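Games and Activity Room: Monthly Checklist with Comments
Trelleck House, ground floor
Sheet revised February

Work round the room from the door. Mark each line Yes, No or N/A and write a comment for every No. Hand the sheet in at the front desk when finished.

1. Entrance and floor

Door opens fully and closes on its own: Yes
Walkway clear between door and window: Yes
Floor free of trip hazards: No
Comment: Edge of the mat has started to curl on the window side. Taped down for now. Replacement mat asked for from Plokbridge.

Lighting working: Yes
Comment: One tube slow to come on. Look at it again next month.

Fire exit sign lit and not blocked: Yes

2. Electrical

Leads undamaged, no tape repairs: Yes
Plugs and sockets free of cracks or scorching: Yes
Mahjong table lead kept out of the walkway: No
Comment: Lead was lying loose across the gap by the radiator. Moved behind the cabinet. It needs a cover strip if the table is going to stay where it is.

No more than one extension lead in use: Yes
Portable appliance labels in date: Yes
Comment: Label on the kettle is hard to read. Ask Chowdary to renew it when they come for the rest of the building.

3. Automatic mahjong table

Table stands level and does not rock: Yes
Frame free of splinters and loose corners: Yes
Felt free of tears and lifted seams: Yes
Switched off at the wall when the room is locked: Yes
No drinks on the table or its rim: Yes
Comment: Drinks are to be kept off this table at all times, including when it is switched off. Liquid gets down between the tiles and into the works, and the last repair took 10 working days.

4. Side table

This is the wooden table next to the mahjong table. It gets used for drinks, papers and whatever people have in their hands when they sit down to play, so it fills up quickly.

Surface sound, no rough edges: Yes
Cleaning cloth to hand: Yes
Comment: Green microfibre cloth at the back corner. Leave it on this table, not in the kitchen.

Bottles capped when not being drunk from: No
Comment: Water bottle standing open with water in it, cap lying further back on the table. It is the commonest fault on this sheet. A capped bottle can be knocked over without harm — an open one this close to the mahjong table can't.

Empty cups cleared: No
Comment: One paper cup left out. Cups go in the bin by the door once finished with.

Loose papers and small items kept together: Yes
Comment: Notebook is in the grey tray. The small green packet should go in there as well.

Cleaning tools stored off the table: No
Comment: Dustpan is still in its wrapping. Unwrap it, put the plastic in the recycling and hang the pan up by the hole in its handle. There is a free hook in the cupboard.

Soft toys and similar kept away from drinks: No
Comment: The capybara can live on the shelf.

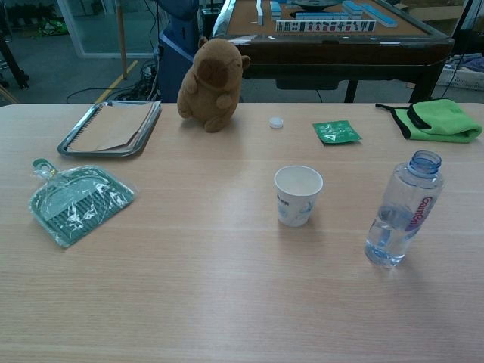

Reply from Flirkbridge: we had the same trouble with open bottles in our card room and putting up a notice made no difference. What did help was moving the drinks table to the far wall, so that people have to get up for a sip. You lose a bit of convenience, and a few of the regulars grumbled for a fortnight, but we haven't had a spill near the game tables since. If you can't spare the wall, a shelf at elbow height would probably do.

Comment: Moving the side table was tried in the autumn and it narrowed the way to the fire exit. A shelf is worth pricing. To be raised with Plokbridge at the same time as the mat.

5. Chairs

All chairs stable, no loose legs: No
Comment: 2 chairs taken out of use and labelled. Both have a loose back rail. 4 good spares are in the store, so the room is not short.

Seat covers intact: Yes
Chairs pushed in when the room is closed: Yes

6. Kitchen corner

Kettle stands well back from the edge: Yes
Sink area dry underfoot: Yes
Bin emptied: No
Comment: Around half full, but there was food in it. Empty daily whether it is full or not.

First aid box present and sealed: Yes
Comment: Plasters checked and in date.

7. Actions before next inspection

Cover strip for the mahjong table lead
New mat at the window
Dustpan unwrapped and hung in cupboard
Price for a drinks shelf
2 chairs repaired or thrown out

Inspection began at 3 in the afternoon, before the evening players came in. Please keep to that time, as the cupboard can't be reached once the chairs are out.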